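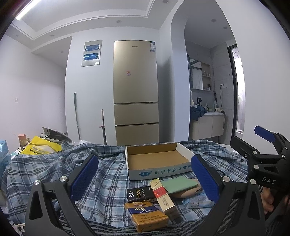 台面整理任务工作记录：小件入盒

2022年10月28日　记录人：Oana Buzatu
最后更新：当日 18:40
阅读时间：15分钟

一、本次工作的范围

本条记录接续7月的任务定义讨论，内容为Arkora项目中“小件入盒”一项的人工示教，以及该项在Bensaid实验间的自主执行结果。示教在住宅环境中进行，由人手持夹爪完成；自主执行在实验间的固定台架上进行，由Nekevix提供的双臂平台完成，策略版本为Flirine当前主干。两部分使用同一份物品清单，但光照、布面和背景均不相同，阅读下文数据时应注意这一差别。

需要回答的问题在立项书中写得较宽：现阶段机器能否承担一般家庭的日常整理。Simin Sadeghi在上次例会上建议将问题收窄，改为“在一块铺布的操作面上，能否将散放的小件收进一只浅盒，且无需人员中途介入”。本条按收窄后的表述记录。洗碗、叠衣、擦拭等项目由其他同事负责，此处不涉及。

二、任务定义

操作面铺格子布，布面允许有褶皱，不作熨平。容器为一只敞口浅纸盒，原为酸奶包装，正面印有“正宗老北京酸奶”字样。选用该盒有两点考虑：一是盒壁低，从侧面即可放入，对末端高度要求不严；二是盒体轻，夹爪碰到盒沿就会推动它，能够暴露放置动作中的多余横向力。Nawal Belhaj曾提议在盒底粘配重，讨论后未采纳。家庭中的盒子不会有配重，粘上以后测得的结果也难以解释。

物品由日常杂物组成，清单中包括带透明膜的烟盒、黑色纸巾包、中部有红色环带的细长米色纸盒、浅绿色扁平件、浅蓝色软包、绕好的白色线缆、白色小毛绒玩具，以及一件米色的圆滑物件。清单未按形状归类，因为此前按“硬盒、软包、异形件”归类时，各人对纸巾包属于哪一类意见不一，反复修改浪费了时间。现改为逐件编号，失败时记录编号和现象，归类留待分析阶段处理。

完成标准沿用旧稿：物品全部位于盒沿以内，盒体未翻倒，夹爪松开后物品不再滑出。允许物品相互叠放，允许部分物品高出盒沿。盒体在布面上平移不视为失败，但须在备注中写明。物品被夹出明显凹痕的，按完成计，另记“外观损伤”。Hanane Morsy对最后一条保留意见，认为家庭用户不会接受烟盒或纸巾包被压扁，此类情况应直接判为失败。该意见已记录，待下次例会决定。在作出决定之前，统计口径不变。

三、示教部分

示教使用2只手持夹爪，左右手各一，指端均为带纹理的蓝色夹垫。操作者在取放时应保持夹垫大致相对，避免以指尖单侧拨动物品。这一要求写入操作规程已有一段时间，执行情况仍不理想。人在拿取薄件时习惯先用一侧指尖把物品挑起，再合拢另一侧，动作非常自然，自己往往察觉不到。示教者为Rania Benjelloun，由本人在旁记录。

操作中注意到以下情况，按发生的顺序列出，未作整理。

细长米色纸盒应从中段夹持。从端部夹持时，纸盒会绕夹垫下垂，放入时另一端先触到盒沿，再整体滑入。人可以凭手感接受这一过程，机器则未必。Rania重做了几遍，最后统一为中段夹持、长边与盒的长边平行放入。先前几遍没有删除，标为“可用，非首选”。

浅绿色扁平件直接放在布面上时很难夹取。夹垫下缘先接触布面，布随夹爪一起收拢，扁平件被布托起后又滑落。若该件搭在其他物品上，边缘悬空，夹取就很容易。为避免策略只学到容易的情形，初始摆放应同时包含两种状态。此前的摆放表只写“随意散放”，对摆放人约束不足，应修订。

烟盒外有透明膜，表面光滑且反光。人手操作未见困难，但膜面的反光会随视角变化，训练时该件的外观差异预计大于其他硬盒。另外，膜面与夹垫之间的摩擦尚可，未出现打滑。

浅蓝色软包的夹持力难以统一。夹得过紧，包体鼓向两侧，松开后会弹动；夹得过松，提起时包体转向。手持夹爪没有力的读数，只能由操作者自行把握。Nawal询问能否在夹垫后加装薄膜式传感器，此事需要重新走线，暂不处理，列入后续事项。

白色线缆已用白色扎带收拢，但两端的直段仍然伸出。夹取线圈部分时，直段会拖过布面，有可能带动旁边的小件。示教时采用的办法是先放线缆，后放其他小件，或者把线缆提得较高再平移。这两种做法混在一起，策略恐怕难以分清，下次应固定一种。

毛绒玩具最不费力。布料柔软，哪里都能夹住，放在盒角也站得稳。需要注意的是它容易遮住后面的物品，因此摆放时不宜总把它放在同一角。

操作面周围还有其他日用物品，均未移走。按照项目约定，住宅环境保持原样，不为采集而清场。冰箱、配电箱、倚墙的长杆、相邻洗漱间的台面等都会进入视野，背景杂乱程度高于实验间。这是本项目坚持在住宅内做示教的主要理由，也是Simin与Hanane之间争论较多的一点。Hanane的看法是，背景的变化应当通过更换地点来获得，同一地点采得再多，背景仍是那一个。本人倾向于同意，但更换地点的审批周期较长，短期内只能以改变摆放和操作者站位来弥补。

四、自主执行部分

执行在Bensaid实验间进行。台架上铺格子布，容器为同型纸盒，物品按编号清单备齐。每次尝试由Nawal按摆放表布置初始状态，确认急停可用后启动，之后人员退至黄线以外，不再接触台面，直至平台报告结束或判定失败。

本轮共执行114次尝试，其中83次达到完成标准。数据已由本人与Nawal分别核对，结果一致。未发生急停。

这一结果较7月有所提高，但两轮的物品清单不同，7月没有线缆，也没有软包，不宜直接比较。若外单位询问，请只引用本轮数字，并同时说明完成标准的内容，尤其是“外观损伤不计为失败”这一条。

失败的情形可归为若干种，以下只写现象，原因的判断放在第五节。

最常见的是扁平件夹空。夹爪在扁平件上方合拢，提起后手中无物，策略随即转去放置，在盒上方松开，然后把该件视为已经处理，转向下一件。待其他物品全部入盒后，平台有时会回头重新夹取，有时直接报告结束。直接报告结束的情况比夹空本身更值得重视，因为平台给出的状态与台面实际不符。若在家庭中使用，住户看到“已完成”的提示，而桌上仍留有物品，信任会很快丧失。

其次是线缆。平台夹住线圈后提起高度不足，直段拖动旁边的小件，小件离开原位，有一次被带出布面边缘，落在台架外侧。平台的可达范围不包括该处，该次只能判为失败。

再次是盒体位移。放置细长纸盒时，纸盒一端顶住盒沿，推动盒体在布面上滑动，布随之起皱。多数情况下平台能够跟上盒体的新位置，后续放置不受影响。少数情况下，盒体被推到另一侧机械臂的前方，两臂相互避让，停顿超过2秒，触发超时保护，程序退出。超时的阈值是调试阶段设定的，是否适合整理任务可以讨论。Nawal认为放宽阈值能够多完成几次，Simin不赞成为了结果好看而修改保护参数。本人同意Simin的意见，阈值维持现状，在报告中注明这类失败由超时引起。

软包方面，掉落的情况少于预期。平台的夹持力比人手更稳定，包体转向后仍能放入盒中，只是朝向不一。按现行标准，朝向不作要求。

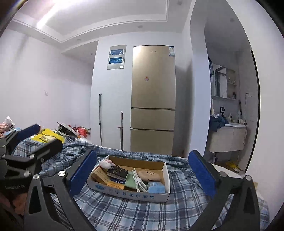

盒内的状况也应纳入观察。物品按先后放入，后放的往往压在先放的上面，接近装满时，最后一两件的落点就不再平整。人在这一阶段会作一些标准里没有写到的动作，例如用夹垫侧面把已放入的小件往里推一推，或把斜靠在盒沿的物品按平，然后再放下一件。Rania在示教中多次这样做。本人询问她依据什么判断何时需要推，她的回答是看上去还放得下就不推，看上去会掉就推一下。这一判断没有明确的规则，示教数据里也没有单独标注。

平台在自主执行时很少出现推按动作。偶有出现，力度偏轻，夹垫碰到物品即收回，没有起到作用。Nawal调出了其中几次的轨迹，末端确实走到了盒内相应的位置，但下压深度不够。是示教中该动作样本过少，还是控制端对接触作了限幅，目前无法区分。请Nekevix方面确认限幅的具体数值，邮件由本人发出，抄送Simin。

盒内叠放还带来判定上的困难。现行标准要求“物品全部位于盒沿以内”，但高出盒沿的物品算不算位于盒沿以内，两名判定人曾有分歧。经商定，以物品的竖直投影为准，投影在盒沿以内即算。线缆的直段若有一小截伸出投影之外，按“部分伸出”记录，暂计为完成。这类记录在核对时已单独标出，供后续修改标准时参考。

五、初步判断

以下为本人意见，未经讨论，各位可在旁批注。

关于扁平件夹空，本人认为主要在于策略没有利用夹爪开度的反馈。夹空时两侧夹垫完全合拢，开度读数与夹住物品时有明显差别，这一信息在平台上是现成的。Flirine当前主干的输入只有图像和末端位姿，开度仅作为动作输出，没有作为观测输入。建议在下一版中加入。Simin提到，加入开度之后策略可能过度依赖这一读数，遇到极薄的物品时会误判为夹空，反复尝试。这一担心有道理，扁平件中应增加更薄的样本来检验。

关于结束状态误报，本人认为不应由整理策略自行判断，应另设一个独立的检查步骤，在报告结束之前对布面重新看一遍。Hanane的意见更进一步，主张检查步骤与整理策略不共用任何网络参数，以免两者在同一处出错。她的方案要增加标注工作量，但标注内容简单，只需回答布面上是否还有清单内的物品。实验间已有的执行录像可以直接使用。

关于线缆，本人建议暂时不作为失败重点处理。线缆的形态变化太多，收拢方式也因人而异，专门针对这一种扎法优化，意义有限。可以保留在清单中，作为带动旁件的干扰来源，观察策略是否学会提高搬运高度。

关于盒体位移，有一种简便的办法，即由一侧夹爪扶住盒沿，另一侧放入。人在家中整理时经常如此，示教中也出现过若干次，但多数时候两只夹爪都在搬运。若在示教中统一要求一手扶盒，位移问题应会减轻，代价是速度下降。就家庭整理而言，速度并不紧要，住户多半不在旁边等候。但也有同事指出，一味放慢会掩盖双臂协调上的缺陷。建议先做小批示教，与现有数据分开存放，单独训练后比较。

回到开头收窄后的问题。按现行标准，在没有人员介入的条件下，平台多数时候能够把清单内的小件收进浅盒。要据此认为机器已经可以承担这一项家务，本人持保留态度。理由在于初始状态仍由人员布置，盒子由人员放好，物品是已知的，失败之后的恢复也由人员完成。住户真正希望省去的劳动，有相当一部分正是这些：找一只合适的盒子，决定哪些东西应当收、哪些应当留在外面，以及把掉到桌下的小件捡回来。这几项都不在本任务的定义之内。

尤其是“哪些应当收”这一点，本条有必要多写几句。住宅内的操作面附近常有袋子、包裹、衣物和洗漱用品，其中不少在外形上与清单物品相近。人几乎不用考虑就能分清当前要收的是哪一堆。平台目前依靠的是距离，即靠近盒子的就收，远处的不收。实验间的布面上没有多余物品，这一粗糙的规则足以应付。放到住宅中，规则是否成立，没有数据可以说明。Rania提出可以让住户口头指定范围，或在布上划一个区域。前者涉及语音部分，不属于本组；后者可以一试。

六、数据与器材事项

示教数据已上传至Arkora共享目录，命名沿用“地点—任务—操作者—序号”的格式。其中有几段因操作者中途询问规程而停手，停手部分已在标注中截去，原始文件保留。请勿覆盖原始文件。上一轮有人在整理目录时把截取后的版本存回原名，造成时间戳与位姿记录不对应，花了很长时间才恢复。

夹垫使用后应检查纹理磨损。本次检查结果为可继续使用。清洁时用微湿软布擦拭，不得使用含酒精的湿巾，此前有一副夹垫擦拭后表面发黏，夹取带膜的物品时松不开。

关节处的螺钉在开始前和结束后各检查一遍，使用原配扳手，不可用力过度。本次未见松动。

台架一侧的布面为实验间自购，花色与住宅中的相近，但织纹较粗，摩擦较大。Hanane问盒体位移在住宅中是否会更严重。从手持示教的观察来看，盒子在住宅布面上似乎更容易滑动，没有测量，只作提示。若条件允许，下一轮应把同一块布带到实验间使用。

物品清单中的软包和纸巾包在反复夹取后会变形，变形后夹取难度随之改变。拟规定每轮开始时更换新件，旧件另袋存放，并在记录中注明更换时间。烟盒与细长纸盒的折角也有类似情况，程度较轻，暂按外观决定是否更换。采购单由Nawal填写。

七、待办

1．修订摆放表，明确扁平件的平放与搭放两种初始状态，并规定毛绒玩具的位置轮换。负责人：Rania Benjelloun。

2．统一线缆的搬运方式，写入操作规程。负责人：Rania Benjelloun，由本人复核。

3．在Flirine分支中加入夹爪开度观测，主干暂不合并。负责人：Nawal Belhaj。

4．起草独立检查步骤的标注说明，附正反例。负责人：Hanane Morsy。

5．就接触限幅问题致函Nekevix，并索取控制端日志的字段说明。负责人：Oana Buzatu。

6．一手扶盒的小批示教，数据单独建目录。时间待定，视住宅场地的安排而定。

7．例会讨论“外观损伤”是否计为失败，以及投影判定的写法。由Simin Sadeghi列入议程。若决定改为计入失败，本轮数据须按备注重新统计，新旧两套结果并列保存，不得只留其一。

八、批注

Simin：第四节请补充执行时的照明条件。实验间靠窗一侧的帘子是否放下，对带膜物品的影响可能不小。

Oana：帘子全程放下，顶灯全开，已补入执行日志，此处不再重复。

Hanane：第五节提到速度并不紧要，我基本同意，但电机长时间保持姿态会发热，上一轮曾因此降额运行。扶盒方案的单次时长请一并记录，同时记下肩部关节温度。

Nawal：温度读数可以从日志中取出，采样间隔较长，看趋势足够。薄膜传感器一事我先查走线空间，有结果后另开一条。

Rania：关于推按动作，我重新看了自己的几段示教，有时左手推，有时右手推，没有固定习惯。若要单独标注，建议连同左右手一并标出。另外，推之前我通常会先把手里的物品放回布面，个别几段没有放回，是夹着东西推的，这几段是否保留请定。

Oana：保留，标“持物推按”，暂不进入训练集。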